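Tarmont opens its virtual flat to outside robot teams

2 December 2020 | By the news desk | 7 comments | Share

Tarmont has put its household robot simulator, Skendus, on general sale. The package gives developers a furnished home on screen in which to try out navigation and object-finding software before loading it on to a machine.

It had been open to a small number of testers since August. The version on sale is the same one they finished with, apart from a new installer and a rewritten manual.

Buyers get a set of rooms with walls, doors, windows and furniture already in place, along with a library of smaller household items that can be put on shelves, seats and floors. The library holds 2226 items at launch. A job is typed in as a line of text, such as going to the television stand and finding the cable on it, and the software keeps a record of the simulated robot's route and what its camera saw on the way.

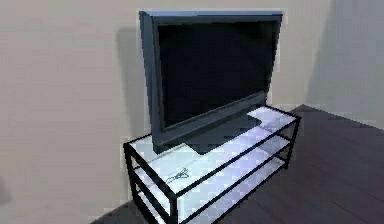

What is in the box

Skendus is a download, with a licence key sent by email. It runs on an ordinary desktop computer with a recent graphics card, and Tarmont says a laptop will do for the smaller layouts. There are 6 layouts in the standard edition. Each can be saved with the furniture moved, and a saved layout can be passed to another licence holder.

Lighting is set for each room and can be changed between runs. Glass and polished floors show reflections, which several of the August testers had asked for after their software did well on matt surfaces and badly at home. Tarmont says reflections can be switched off to speed up long runs.

Doors come as separate pieces with their own handles. In the standard edition they can be fixed open or shut before a run starts.

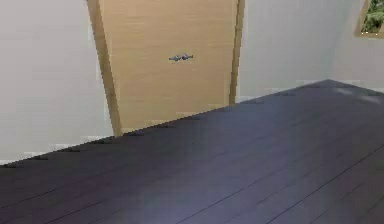
Opening a door during a run needs the arm module, a paid extra that also covers picking up and putting down. Tarmont expects to have that ready in the spring. Until then the package is mainly of use to people working on getting around a home and recognising what is in it.

The picture quality is modest. Edges can look blocky at the lower settings, and wall textures are plain. Teams who want finished-looking images for a brochure will need something else, although for route planning it makes little difference.

Price and support

A single licence costs £3000 a year, with support by email. Universities pay half. The library is updated as items are added, at no further cost during the licence year.

Prammont, which sells a rival package, charges by the hour of computer time used. That works out cheaper for a team with only an occasional test to run, and dearer for anyone leaving jobs going overnight.

Small things left on furniture are a large part of the standard tasks. A cushion on a seat or a box tucked against the back of a sofa may be hidden from one side of the room and plain from the other, so the robot has to move to get a better view. Results are given as a score for each task, and the full route can be played back afterwards.

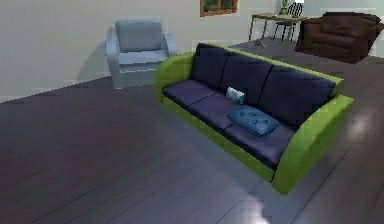
Living area in Skendus, with sofa, armchairs and a small table by the wall.

A trial copy with one layout and a cut-down library can be had from Tarmont on request. It stops working after 7 days. Work done in the trial can be carried over to a full licence.

A separate pack of office rooms, which goes by the name of Kamolrat, is still being tested and has no price yet.

Share this item | 7 comments

Contact the news desk | Copyright 2020 | Back to top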